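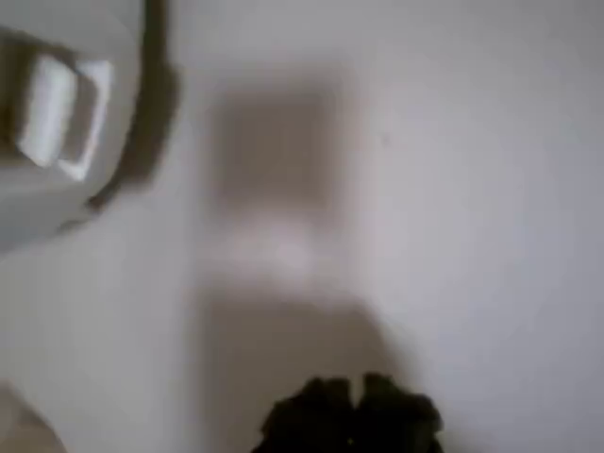 发件人：Tobias Van Dusen
收件人：旧稿整理邮件列表
主题：回复：Polstead 札记的年代问题

Solène，各位：

先把要回应的那段原样放在前面，免得有人再去翻旧邮件。

Solène Huet 写道：
> 各位好，
>
> 上周末我把 Polstead 札记又通读了一遍，越读越觉得它应当是 Grondley 迁址之前写的，也就是说比目录上标的早十六年。理由主要有三点。
>
> 第一，全文提到渡口四次，没有一次提到桥。如果作者写的时候桥已经通了，他去 Oltow 卖羊毛为什么还要等船？
>
> 第二，称呼。作者管磨坊主叫“老 Sirko”，而按照教区登记，老 Sirko 去世之后磨坊归了侄子。札记里看不出有侄子这个人。
>
> 第三，价钱。第 11 页记了一笔，买种子花了八十文，这个数目放在后来那几年实在太便宜。
>
> 我的意见是把目录改过来，新印的选本也按早的年代排。印刷那边六月就要定稿，所以希望大家尽快表个态。没有人反对的话，我就直接去改了。
>
> Solène

我反对，至少反对“直接去改”。

先说渡口。没提桥，不等于没有桥。我自己的日记写了好些年，翻一遍恐怕也找不出几处提到楼下那座天桥，可我几乎天天从上面走。再说过桥是要交钱的，过桥钱收多少，Grondley 的账册里有一条，比船钱贵了将近一倍。一个连蜡烛头都要记账的人，宁可在河边等船，我一点也不奇怪。何况四次里有两次是赶着羊去的，赶羊上桥是另一个价，这一点大家查一下账册后面的附表就知道。要拿渡口断年代，得先证明这个人有桥必走，而札记通篇给我的印象正好相反。

再说“老 Sirko”。这一条初看最硬，细看也最软。乡下的“老”字有时候指年纪，有时候只是熟了以后随口一叫，有时候干脆跟着磨坊走，谁接手磨坊谁就是老 Sirko。札记后半本有一句“老 Sirko 又添了一个儿子”，按教区登记推算，老的那位当时应该过了六十五。不是说绝对不可能，可是拿来当作早年代的证据，总得先给这句话一个交代吧？Solène 的信里没有提这一句，我不知道是漏看了，还是觉得不重要。

价钱那条我最不放心。八十文买的是什么种子，买了多少，原文都没写。萝卜种子和燕麦种子怎么能放在一个秤上比？而且那个“八十”，我看过两回复印件，第一个字的上半截糊得厉害，也有可能是别的数。抄本上倒是清清楚楚写着八十，但抄本是谁抄的、照着什么抄的，我们到现在也没弄明白。前年就因为信了抄本，把一个人名印错了，后来在每本书里夹了一张勘误条，五十张不够，又去加印。那件事的滋味我还记得。

还有一层，我想说得重一点。这个列表里这几年提过的改年代，几乎都是往早了改，我一时想不起来有谁主张过往晚了改。早的好听，早的选本好卖，早的可以排在第一篇。我不是说 Solène 存了这个心，她看稿子比我仔细得多；我是说我们这些人看到“比原先以为的更早”这几个字，心就先软了，后面的证据松一点紧一点，就不大计较。

目录上现在标的那个年代，我也不迷信。当初是怎么定下来的，档案里只有一张卡片，写着“据纸张”，没有署名，没有说明是哪种纸，和什么样的纸比过。所以我并不主张保卫它。我只是觉得，用一个靠不住的换掉另一个靠不住的，读者得不到什么好处，反倒让引用过旧年代的文章全部对不上号。

如果一定要赶在六月之前给个说法，我的建议是这样：选本里这一篇年代照旧，后面加个问号，注里用两三句话写明有较早一说，理由列出来，反对的理由也列出来。排序可以不按年代，按地方排，Polstead 的几篇放在一起，Oltow 的几篇放在一起，这样谁先谁后的问题就不用逼着排版的人替我们回答。目录暂时不动。

真要往下查，我看有这么几件事值得做：

把 Grondley 账册里的渡船和过桥收费从头到尾抄一遍，不要只挑有用的年份。
第 11 页的原件调出来看，不看复印件，也不看抄本。
教区登记里姓 Sirko 的全部列出来，连同女儿和上门的女婿。登记本在迁址那年前后缺了几页，缺的是哪几页也要写清楚。
札记里有一处提到霜冻，早得反常，Oltow 那边的什一税记录如果也记了当年歉收，倒是比前面三条都管用。这一条奇怪得很，一直没人去查。

最后这件事我可以认领，秋天之前能去一趟。账册抄写的事我做不来，眼睛不行了，希望有别人接手。

另外回答前几天有人在列表里问的：札记封皮内侧那行铅笔字，我认为是后来的藏家写的，笔迹和正文不同，拼写习惯也不同。有人把它当作者的签名，还据此推出了作者的籍贯，我看过那篇推论，前半篇讲笔迹，后半篇忽然讲起家谱来，中间缺了一大段路。谁要是有那位藏家的其他藏书，哪怕只是一本祈祷书，请拍一下封皮内侧发给我，对一对就知道了。

Solène，你要是手里还有信里没写出来的证据，请拿出来，我愿意改口。“没有人反对就去改”这种做法，以后能不能不用？列表里一半的人一个月才看一次信，他们不出声，多半是还没有读到。

Tobias Van Dusen

又及：上次说的教区登记索引，我这里的版本从字母 M 以后是乱的，同一家人隔开好几页。谁有整理过的，请直接发我，不必抄送全体。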